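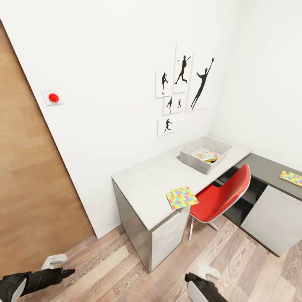
According to Bayu Hidayat, a written stop rule is worthless if two people can read it two ways, and I've come around to that view while drafting section 4 of the Givamow guidelines. Our first version said the robot should "pause when unsure." Great, but unsure of what? So we rewrote it as things you can check in simulation: grippers open before the base moves, no arm travel over furniture above the slow speed, and a logged reason for every halt (yes, every one, even the boring ones!).

Figure 2. Simulated home setting, two-armed robot with a magazine on the bed.
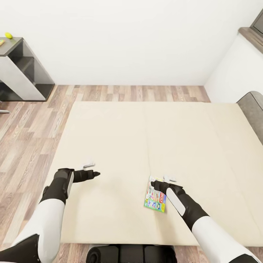 The slow speed rule gave us the most grief. Kwok wanted one limit for the whole room, Tavcombe wanted a limit per surface, and I kept going back and forth - soft surfaces are forgiving to the hand but they hide contact from the sensors. We ended up with a limit per surface and a 10 second hold after any contact the planner didn't expect. Of the 1230 runs we reviewed against the draft, 503 broke at least one rule, mostly the logging one, so that clause now comes first.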